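Hustari - a little word list for bakery and kitchen talk

Hi, and thanks for stopping by. Hustari is my collection of 1653 words and phrases that people use when they bake, order or argue about bread. I started it in February because my spelling checker kept flagging perfectly good words like "proofer" and "batard", and it got a bit out of hand from there.

What's in it

One text file, tab separated, UTF-8. Each line has the term, a short meaning, the region I heard it in and a source code. The source codes run from 1 to 7 and they're explained in sources.txt. Code 5 means I overheard it in a queue, so treat those with some care. 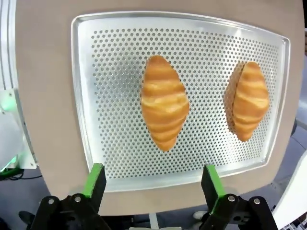 Spellings follow Australian usage, so it's "flavour", "colour" and "caramelised". If you need the American ones, Arne Albers wrote a small script called Storitz that swaps them over. It still trips on "mould" - I know, I know, it's on my list.

Known gaps

Pastry is well covered, flatbreads are pretty thin, and I've got nothing at all on cake decorating. Annelore Böttcher went through the German loan words and fixed heaps of my umlauts (thanks, Annelore!). There are 3 duplicate entries under "bun" that I haven't sorted out yet.

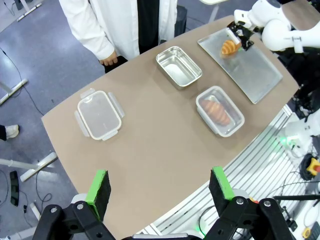 Using it

Go for your life. Copy it, trim it, stick it in your recipe app. A credit to Hustari would be lovely. If you spot a wrong meaning, send me the line number and your version, and I'll get it into the next release.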